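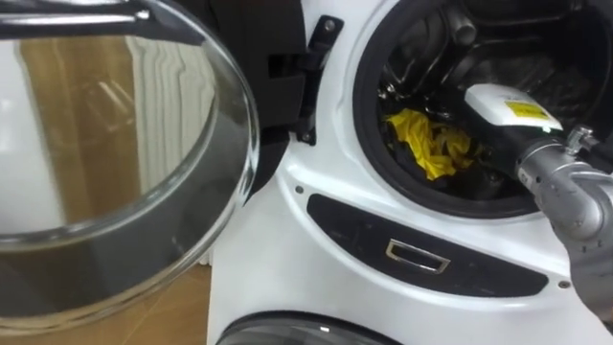 Photo: Þórey Thoroddsen / Wolel

Talks > Notes > Teaching by hand
Search this site Go
Print | E-mail this page

Speaker notes, slide 4 (take your time on this one)

So, laundry! I do love this slide, and I'll try not to stay on it all morning. Let them look at the yellow cloth and all the dark clothes around it, then ask how they would explain to somebody, in words only, how to take hold of that cloth. It gets awkward fast — you end up waving your hands, and waving your hands is pretty much our method.

Then the two ways of showing. You can hold the arm and guide it yourself, or you can sit back and steer it by remote control. At Neronville we recorded 659 showings by remote and 57 by hand, and I still have a soft spot for the 57 (mention my sore shoulder if the room is friendly).

Say a word on the door, too. A beginner watches the gripper and forgets the rest of the arm has to clear the rim.

Next slide: Kárason's question on slow showings.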